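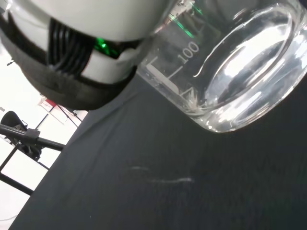 Wosmont Folding Demonstration Table, 8-Foot

Sold by Laitinen School and Hall Supply, Millthorpe
Page updated April 8, 2026

The Wosmont is a center-fold table for classrooms, halls, libraries and fairs. It is 8 feet long when open and folds in half to a 4-foot case with a carry handle on the long side. The top is 26 inches wide, a little narrower than the usual banquet table, so two rows of chairs can face each other across it and people can still get past behind them in an ordinary classroom.

We have sold this table in one form or another since the first Wosmont catalog. The current model has a new center latch and thicker leg tubes. The top and the feet are the same as before, and covers and feet bought for the older table still fit.

Specifications

Length open: 8 feet
Length folded: 4 feet
Width: 26 inches
Leg height: 4 settings, pin lock
Load, spread evenly: 345 pounds
Top: molded plastic, light gray, pebbled finish
Frame: powder-coated steel, dark gray
Feet: Plastby non-marking caps, replaceable
Use: indoors, or outdoors in dry weather
Assembly: none

The load figure is for weight spread over the whole top with both latches closed. It is not a figure for one heavy item placed in the middle. If you plan to put a kiln, a large printer or a full aquarium on it, call us first and we will point you to the fixed-leg bench.

What it is good for

Most of these tables go to schools, where they get set up in the morning and put away before lunch. They also go to libraries for book sales and to clubs that meet in rented rooms and have to store everything in one closet. The pebbled top is fine for paper handouts, display boards, food trays and laptops. For handwriting you will want a pad or clipboard, as a ballpoint will catch on the texture.

The table is stiff lengthwise. Leaning on one end will not lift the other as long as the latches are closed and the feet are level. There is a small amount of side-to-side movement at the highest leg setting, and anyone doing close work, such as soldering or calligraphy, should use one of the lower ones.

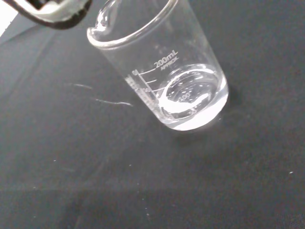
The lowest setting suits young children sitting in school chairs. The next one up is normal desk height, and it is the one most buyers leave it on. The two higher settings are for standing work, sign-in desks and serving food. All the legs have to be on the same setting. There are marks on the inside of each tube, and it is quicker to check them while the table is still on its side than after you have turned it over.

Setting up

Lay the folded case flat on the floor with the handle facing you.
Release both side catches and open the case until the halves lie flat.
Slide the center latches across until they click.
Fold out each leg frame and push the brace down past its stop.
Set the leg height and check that every pin comes through.
Turn the table onto its long edge, then lift it upright with one person at each end.

One adult can carry the folded case. Turning the open table over is a job for two. Most of the cracked corners we see on returned tables came from one person swinging it over alone and letting the far end drop.

Covers

The Wosmont comes bare. We stock fitted covers and loose cloths in black, navy and white, and all of them are long enough to hide the leg frames at the front. The fitted cover has elastic corners and stays put in a draft. The loose cloth is cheaper, and you can use it on other tables too. 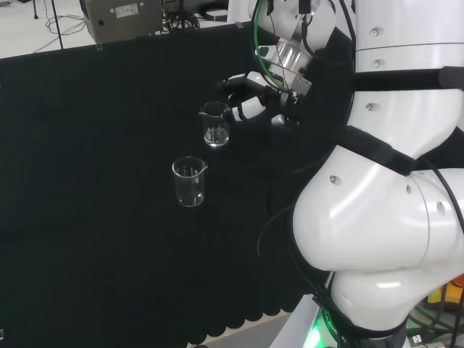

Choosing a color mostly comes down to what you will be putting on the table. White is the usual pick for food and for book sales, and navy hides coffee better than either of the others. For a science table we suggest black. Clear glass shows up well on it from the front, and a row of people watching a demonstration can pick out the rim and spout of a beaker by the highlights alone. The drawback is that black cloth also shows its fold marks. Hang the cloth over a door the night before, or roll it on a cardboard tube between events, and there will be a lot less to iron out. Wash black and navy cloths cold, with the inside facing out, and dry them on low.

If liquids will be poured on the table, put a clear vinyl sheet over the cloth. The sheet is sold by the table length and can be wiped down. A wet cloth should come off the top before the table is folded, and the top should be dried along the center seam, where water likes to sit.

Care and storage

Wipe the top with warm water and dish soap. Do not use acetone, paint thinner or scouring powder. Marker ink usually comes off with rubbing alcohol on a soft cloth. Hot pans and glue guns need a trivet, and a melted spot cannot be repaired.

Store the table folded, on its long edge or flat. Up to 8 folded tables can be stacked flat if the floor is level. Do not leave them leaning against a wall in a hallway. The table cart holds them upright and goes through a standard door, and we recommend it for any building with more than a few.

Once a year, put a drop of light oil on each leg hinge and look over the feet. We suggest doing this in July, when most schools are empty and we have the parts on the shelf. A worn foot will leave gray marks on vinyl floors and makes the table rock.

Spare parts

Feet, leg pins, side catches and center latches are all sold separately. Order feet in packs of 4. The center latch changed with the current model, so have a look at the underside before you order – the new latch has a square tab and the old one is rounded. Leg frames can be replaced as well, but they ship as oversize freight, and on an older table it may cost less to buy new.

Delivery and returns

Tables ship flat in a single carton with corner guards. Open the carton while the driver is there if you can, and write any damage on the slip. Unused tables can be returned in the original carton. Fitted covers can be returned if the bag is still sealed. Cloths cut to length cannot.

Pickup at the Millthorpe counter is free. Bring a vehicle with at least 4 feet of clear space behind the seats. The folded case fits in most hatchbacks with the rear seat down, and we will help you load it.

Questions about quantity orders, school purchase orders or matching an older table go to Kaisu Oksanen on the order desk. Please have the model number ready. It is on a sticker under the top, next to the left-hand latch.

Goes with this table

Wosmont table cart
Fitted cover, 8-foot, black, navy or white
Loose cloth, 8-foot, black, navy or white
Clear vinyl top sheet
Plastby replacement feet, pack of 4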